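Who's Going to Tidy the Coffee Table?

My grandmother owned a vacuum cleaner that weighed as much as a calf, and she was told it would set her free. It didn't, though the carpets looked very nice. I think about her whenever someone promises me a machine that will do the housework.

The promise is back, and louder than usual. Restent, a start-up with a good logo and a kitchen built inside a warehouse, says its robot can already clear a dining table. I went to see it in February. It can clear a dining table, provided the table holds 4 things and you have brought a sandwich. One mug took 15 minutes. It was put down very gently, I'll give it that, on top of a fork.

"You came on a slow day," said Jamie Ellwood, who runs the demonstrations there. I asked what a fast day looked like. He thought it over and offered me a coffee, which he made himself.

Shop floors are further along, mostly because a shop floor can be bullied into shape. At Crabtree, a packing firm, two arms have been putting jars into cartons for years, and the jars never change. Gertraud Brunner, the line manager, is fond of them the way you'd be fond of a reliable mule. She also keeps a person at the end of the line for when a label peels. "The arm thinks a loose label is somebody else's department," she told me.

Your living room, meanwhile, is one long loose label. Cloth is the worst of it. A jar holds still and a napkin has opinions, and the napkin you folded this morning isn't the shape it was last night. Halfdan Vídalín, who spent a long stretch trying to get a machine to fold dish towels, reckons he needed 1000 tries before he got one he would have shown his mother.

So the trade has gone back to school, and the teachers are us. People pick up a gripper in each hand and do the small jobs themselves – the tissue box, the basket, the flowers that have to go somewhere – so that a machine can learn from the way a person goes about it. It's an odd sort of apprenticeship. The master does the chore the hard way, with pincers, and the apprentice isn't even in the room.

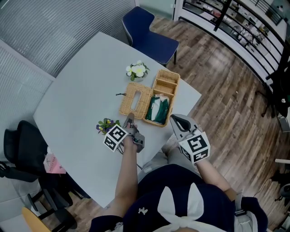
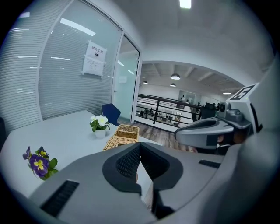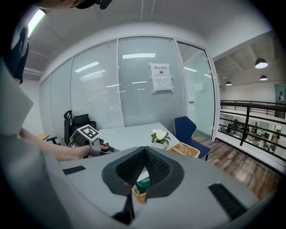 Grippers in hand at a table with flowers and wicker

From the Home & Work Desk

I tried a pair of these at Omard and was humbled by a washcloth. My fingers, it seems, had been doing a great deal without telling me. Dean Bunting, who was minding the session, said most people go for the cloth too hard, then too softly, then look around to see who's watching. I had done all of that before he finished the sentence.

Can machines do the chores yet, then? Some of them, in a room that has been arranged for the purpose, with someone standing by. Bunting puts a decent table-tidier 2 years off. Brunner says she'll believe it when it can handle her labels. My own coffee table currently holds a plate, a sock and three remotes, and I'm going to go and deal with it now.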